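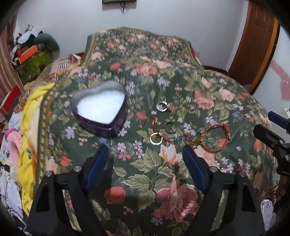

Unit 6: Sampling and Trial

Reading before class: the Sarnum case (course pack) and your own notes from Unit 5 on the purchase funnel.

What this unit covers

Sampling means giving a person a product, or a small amount of it, so that they can try it before they pay full price. It is one of the oldest forms of promotion and one of the most expensive per person reached. This unit looks at when it makes sense, how the sample gets to the person, and how to tell whether the money was well spent. Couponing is covered in Unit 7 and is mentioned only for comparison.

Terms

Trial: the first use of a product by a person who has not used it before. Trial can be paid or free.

Trial rate: the share of people who received a sample and used it. A sample that goes into a drawer has been delivered but has not produced trial.

Conversion: the share of triers who go on to buy within a set period. Always state the period. A conversion figure without one can't be compared with anything.

Repeat: a second purchase by a converted buyer. Most sampling plans make or lose money on repeat.

Waste: samples that go to current users, to people outside the target group, or to the same person twice.

When sampling works

Sampling suits a product whose main benefit can be noticed in one or two uses. Food, drinks, hand cream and laundry products fit this well. A vitamin does not, and neither does a paint that is sold on how it looks after eight winters. For slow benefits, a demonstration or a guarantee usually does more for the same money.

The product also has to be bought fairly often. If people buy it every two years, a sample may be liked and then forgotten long before the next purchase.

Finally, the product has to be noticeably better, or at least noticeably different. Sampling speeds up whatever the market was going to decide. A weak product that is widely sampled will fail faster, and the brand will have paid for the samples as well.

Ways to deliver a sample

In-store. A person at a table or a shelf offers the product. The buyer can pick up the full size a few steps away, so conversion on the day is high. Staffing is the main cost. Stores also limit the number of dates, and the good dates go early. Anyone planning for November should have the request in by late spring.

Mail. Good control over who receives the sample if the list is good. Postage rises with weight, so this favors sachets and flat packs. Liquids need leak testing in the real envelope, under real load. The test is often skipped.

On-pack. The sample is attached to another product, often from the same company. Cheap, and it reaches people who are already in the aisle. The weak point is that it reaches only users of the carrier product. If a shampoo sample rides on the same brand's soap, many of those people already know the shampoo.

By request. The person fills in a form and the sample is sent. Trial rate is high because the person asked for it. The risk is people who collect samples and never buy. One per household is the normal rule, checked against the street address as well as the email.

Events. Large numbers, low control. People at a fair take what is handed to them. Use this method for products consumed on the spot.

Size of the sample

Give enough for the benefit to be noticed and no more. For a face cream this might be three uses, and for a cereal one bowl. If the sample is too large, it takes the place of a purchase – the person is stocked up and out of the market for weeks. If it is too small, the person learns nothing, or decides the product does not work.

The sample pack should look like the full-size pack. This sounds obvious, but plain white sachets with a small logo are common, and buyers then can't find the product on the shelf. Use the same color, the same name placement and the same cap shape if the format allows.

Case: Sarnum hand cream

Sarnum was a regional brand with weak awareness outside its home area. The agency, Hiltwood, ran two cells side by side before committing to a national plan. Cell A was in-store, in 34 stores. Cell B was by request, through an online form. Both used the same sachet and the same printed card.

In the first check, Hiltwood phoned people from Cell B who had agreed to be contacted. It reached 347 of them, and 222 said they had used the sample. That is a trial rate of 64 percent among those reached. Note the wording. People who agree to a call are likely to be more interested than those who don't, so the figure can't be applied to the whole cell.

Cell A had no call list. Hiltwood used store sales for 8 weeks after the sampling dates and set them against matched stores with no sampling. This gives a sales effect but no trial rate. The two cells were therefore measured in different ways, and the client meeting went badly on this point. The lesson is to fix the measure before the plan is approved.

Working out the cost

Total cost is product, pack, delivery, staff and agency fee. Students often leave out the sample pack, which can cost more than what is inside it. Divide total cost by the number of new buyers, taking out people who were already buying. Then compare the result with the margin on a year of purchases at the expected repeat rate.

Assignment

Choose one of the two products below and write a sampling plan of no more than two pages.

Skiten – a stain remover stick sold in supermarkets, bought two or three times a year.

Athumani – a ground coffee sold online only, in one-pound bags.

Your plan should name the target group, the delivery method, the sample size and the measure you would use, with the period stated. Say which method you rejected and why. A budget table is required and does not count toward the page limit.

Plans are due 13th December at the start of class, on paper. Late plans lose one grade per day.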